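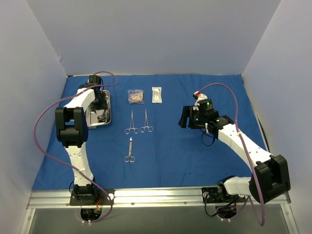
Halville's shared workshop has had a two-armed robot bench taking shape in the back corner since April, and I finally got over there to catch up with the people building it. I'd been hearing about this thing for months! The plan is simple enough to say out loud: get a pair of arms to sort and lay out small hand instruments, the fiddly kind with finger rings, and put them away again. The arms sit on one long aluminum rail, left and right, with a blue cloth spread out between the walls and a shallow metal tray toward the back on the left. And the purple hoses! They go looping all over the place, up off the grippers and down past the elbows, and I'm told they got rerouted more often than anything else on the build.

Boris Kadrić started the project and still does most of the wiring (his soldering station takes up the better part of a bench by the door, and people have mostly stopped complaining). He wanted to work with clamps and scissors because they're a pain. They're thin, they're shiny, and they lie flat on the cloth, so the fingers have to come in low without bumping the table.

"A block is easy, anybody can pick up a block," he told me. "A clamp slides off sideways and then you chase it."

The group calls the bench Nilum, and no, I couldn't get a straight story out of anyone on where the name came from. Money for it came mostly out of the workshop's tool fund, which put in $2,462 last spring, plus whatever people had in their own parts drawers. The rail was salvaged. The panels were cut on site, twice, after the first set came out too short for the arms to swing without knocking the sides. 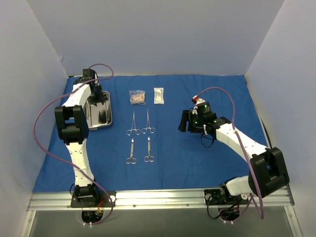
So where are things now? Getting there, I'd say. Boris keeps a paper log next to the bench, and the last full page covers 200 tries at one job, moving a single instrument from the cloth to the tray. He was happy with the straight grabs and pretty grumpy about the rest. If an instrument lies at an angle, the wrist has to turn first, and the software the group wrote for that is still, in his words, "a teenager." It also takes a while. One full layout runs 45 minutes when things go well, so don't come expecting a speed show.

The next piece of work is a new set of fingertips. A member named Muller is printing them in a softer material, with a shallow groove down the middle for the shafts, and a first pair should be ready to try this month. After that comes a second round of cable tidying, and then a longer test with the whole layout done start to finish.

If you'd like to see it, the Gaete Street door is open on Thursday evenings and the demo part runs 30 minutes. Bring closed shoes, and ask before you lean over the bench. They could also use someone who's good with small connectors (I volunteered my brother-in-law, he doesn't know yet).

6 Jan 2026 | By the Workshop Notes desk

Home News Workshops Calendar Contact

Last updated: Tuesday, 4:30 p.m.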